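Starkel packing cell — progress report, October
To: Golldale program office
From: Ylva Engström

Quick one, full numbers follow with the invoice. Layout is settled in simulation. Ran 91 pick cycles in the model, 5 stopped on reach limits. Pai's team is fixing the path for those. 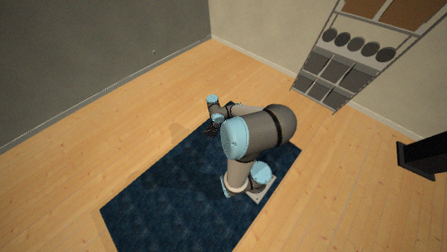

Staffing is the part people ask about most. The 4 packers on the Jiner line keep their jobs and their hours, 2 of them train as cell operators first. Less lifting, more checking and restocking. They've been through the model with us and wanted to know who walks where — fair point. With the arm on its square plate at one side of the mat and the rack over by the wall, there's floor to discuss, and we have not agreed a walking route yet. Bins on the rack stay a manual job for now.

Complaints so far: worry about pace, mostly. Nobody wants the arm setting the speed. We agreed the operator starts each batch by hand, and that is going in the work instructons.

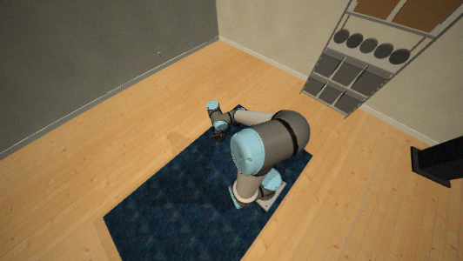 Cell model, arm with gripper over the mat edge, storage rack behind.

Still open — guarding quote, shift pay for the trainees, noise. Training hours went over budget, will move money from travel if you are ok with that. Need a yes before we book the second group.

Y.E.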